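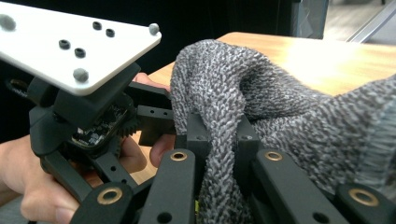 A reader wrote to ask why I fold knits at all when I own hangers, and whether folding doesn't leave a crease across the chest. I get some form of this every fall, so I'm going to answer it properly and then go through how I do the sweater shelf, which I redid last weekend.

Hangers first. A shirt weighs very little and its fabric is woven, so it holds its shape on a hanger all year. A sweater is loops of yarn, and the weight of the body pulls down on the loops at the shoulder. After one winter on a wire hanger my old green cardigan had a point on each shoulder and was longer in front than when I bought it. I steamed the points and they got smaller. They never went away. Padded hangers slow this down but take up so much rod that I gave them up.

As for the crease, it depends where you put the fold. If you fold a sweater straight down the middle, you get a line down the middle. I fold the sides in behind, so the lines fall near the armholes, and then I fold from the hem up. The front stays flat. Thick knits hardly crease anyway. Thin merino does, and I keep those on top with nothing on them.

My method, for what it's worth:

Lay the sweater face down on the bed. Smooth it from the neck toward the hem with flat hands. Don't pull on it. Bring one side in to about the middle of the shoulder, then lay the sleeve straight down along that edge. Do the other side the same way. The sleeves should overlap a little at the cuffs if the sweater is narrow. Fold the bottom third up, then fold again to the collar. Turn it over.

Gray ones are the hardest to keep track of. I have too many gray knits, and a speckled gray pullover folded up looks like every other speckled gray pullover. I now put the fold toward the back and the collar toward the front, so I can tell a crew neck from a V-neck without taking the stack apart.

The shelf itself is a plain Irnlow unit that came with the apartment. The shelves are adjustable and I had never adjusted them. Last weekend I moved one up two notches, and now each space holds a stack of 8 sweaters without touching the shelf above. Before that I was cramming them in, and whatever was on the bottom came out flat and sad. I put the heaviest ones at the bottom and work up to the light ones.

I tried the Fostamar dividers, the clip-on kind. They're fine on a thick shelf. On mine they leaned, and when I took out one stack the next one fell into the gap, divider and all. I sent them back. A shoebox lid stood on edge works about as well and I already had it.

Washing before storage matters more than the folding. Moths go for the places where there was food or sweat, even when you can't see anything. I wash by hand in cool water, press the water out in a towel, and dry flat on a rack. Heavy ones take 2 days in my bathroom. I don't put anything away that feels even slightly cool at the cuffs, which is usually where the damp hangs on longest.

For pills I use a cheap fabric shaver, with the sweater laid flat on the ironing board. Elbows and sides, mostly. It takes 20 minutes to do a bad one. Go lightly around the ribbing, where it's easy to nick a stitch. I have done it.

Still to do: the scarves, which are in a bag on the closet floor, and a bin of hats I haven't opened since April.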